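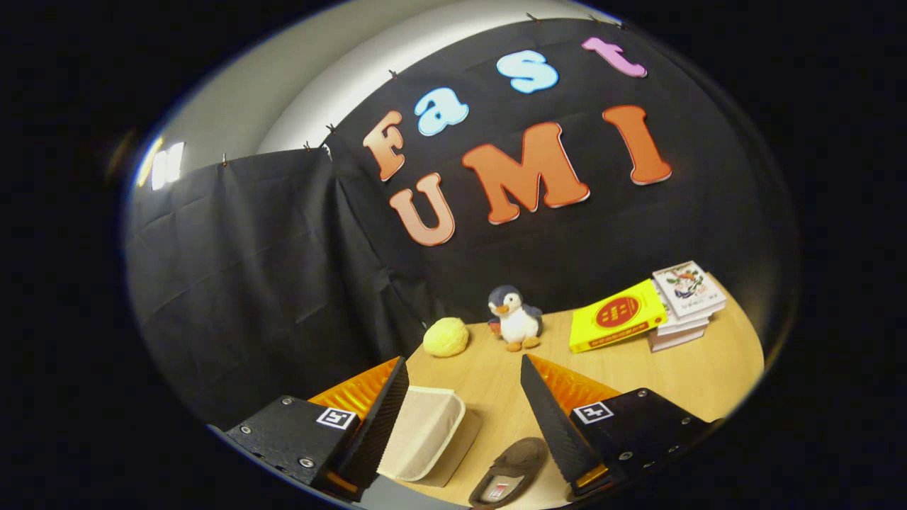
I'm looking for a part-time equipment planner for our little data collection shop in Skustville, and I'd love it to be somebody who gets a kick out of spreadsheets!

We want more hand-held grippers before December, plus spare fingers, tables and backdrop cloth. I've got up to $2,000 a month to spend and two quotes (Hegarty and Jallgate) that I can't compare to save my life -- one bundles the spares, the other bills shipping separately. You'd sort that out, build next year's budget and keep track of what wears out.

You don't need a robotics degree. If you've bought gear for a lab, a theater or a school shop, great, tell me about it. Pay is $300 a week for two short days, and one can be from home.

Send me a note and a budget you've put together (messy is fine) by 2026-07-22.

Thịnh Lã, Skokora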